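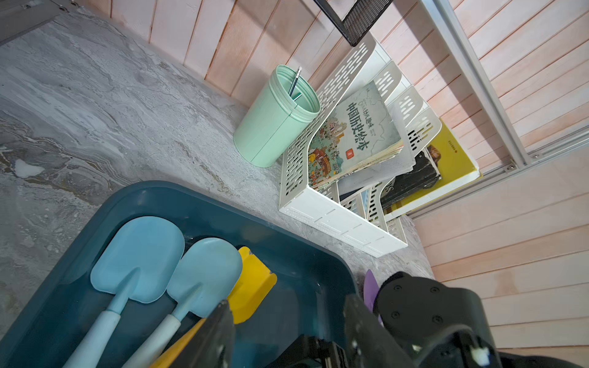
I have been meaning to write about soup for weeks now, and every time I sit down to do it I end up making soup instead, so that tells you how January is going. We've had the kind of cold that gets in under the back door, and my answer to that (my answer to most things, if I'm being fair) is to get out the big pot and see what's in the vegetable drawer.

I didn't grow up with soup from scratch. We had it out of a can, with crackers, and I still have a soft spot for it. When I moved into my first apartment I thought making a broth was something you needed training for. I bought a thick cookbook at a library sale for 4 dollars and read the broth chapter the way other people read mysteries. It called for a cheesecloth bundle and a veal bone and a day and a half of skimming. I made it exactly once. It tasted fine. I was so tired by the end that I ate a bowl of cereal and went to bed, and the broth sat in the fridge until I felt guilty enough to freeze it.

What changed my mind was a little lunch place called Wastia, back when I worked downtown. It had a counter and a few stools and a chalkboard with two soups on it, and that was the menu. If you got there after one o'clock it was down to one soup. The lentil was the one I went back for. It was a deep brownish orange and had lemon in it, and something smoky I could never put my finger on, and they gave you a heel of bread that you had to really work at. I must have eaten that soup more than 40 times. One slow afternoon I finally asked what was in the broth, expecting a secret, and the woman ladling it said, "Water, honey." Onions cooked for a long while, then water. I went home and thought about that for days!

So this is how I do it now, and I'm not claiming it's Wastia's, only that it scratches the same itch. You start with onions, more than looks reasonable, sliced thin. Put them in the pot with a good pour of olive oil and a big pinch of salt, and turn the heat lower than you want to. Then find something to do nearby. I fold laundry, or I sit on the step stool and read my mail. Give them a stir whenever you think of it. They'll go limp and then pale gold, and after a good long while they'll be sticky and brown and the whole house will smell like you know what you're doing.

Then the garlic goes in, and a spoonful of tomato paste, and you let the paste go dark and a bit rusty at the edges. Cumin next, and smoked paprika (I decided that was the smoky thing, though I never did get that confirmed). Two cups of red lentils, rinsed until you lose patience. Cover it all with water by a few inches and let it bubble gently until the lentils fall apart. The lemon goes in at the very end, off the heat, and then you taste it and almost certainly add more salt. I used to be timid about salt and my soups were all a little sad for years.

My other regular is what we call the Thambiah soup in this house, after Thambiah Street, where we rented the upstairs of an old duplex with a stove that leaned. Everything slid to the left side of the pan. You couldn't fry an egg on that thing without it coming out shaped like a comma, but a soup pot didn't mind at all, and I think that's half the reason I got into the habit. It's cabbage and white beans and whatever rind of hard cheese is left in the bottom of the drawer, with a lot of black pepper. It looks like nothing much. It's better on the second day and better still on the third, when the beans have started to break down and the whole thing has gone thick enough to stand a spoon in, nearly.

A word about pots, as I've been asked. Mine is a Dakari, the wide enameled kind in dark green, and I bought it secondhand with a chip on the lid. I love it. You do not need it. Before that I used the thin stockpot that came with a set, and the only difference is that I had to stir more and scorched the onions now and again. If yours catch, don't scrape! Tip the good ones into another pan and leave the black layer where it is. I've rescued many a dinner that way.

I've also gotten a bit better about freezing. I used to freeze everything in one enormous tub, which meant committing to a week of the same soup or going at it with a butter knife. Now I ladle it into flat bags, write the name on them with a marker and lay them down on a cookie sheet until they're solid. After that they stand up like books. The lentil freezes beautifully. The cabbage one is all right, a little softer. Anything with potatoes comes out grainy, at least for me, and I've stopped trying.

There's a squash one I'm working on that isn't ready to be shared yet – it keeps coming out sweet, like pie filling, and the last round needed so much vinegar that my eyes watered. I think the trick may be to roast the squash harder, or use less of it and lean on the onions again. I'll report back. In the meantime there are four bags of lentil in the freezer and a loaf of that seeded bread from Fomine on the counter, and it's supposed to sleet tonight, so I know what we're having.

If you have a soup you make without looking anything up, please leave it in the comments. I'm especially short on ones with mushrooms.

We use cookies to improve your experience on this site. By continuing to browse, you agree to our use of cookies. Accept | Learn more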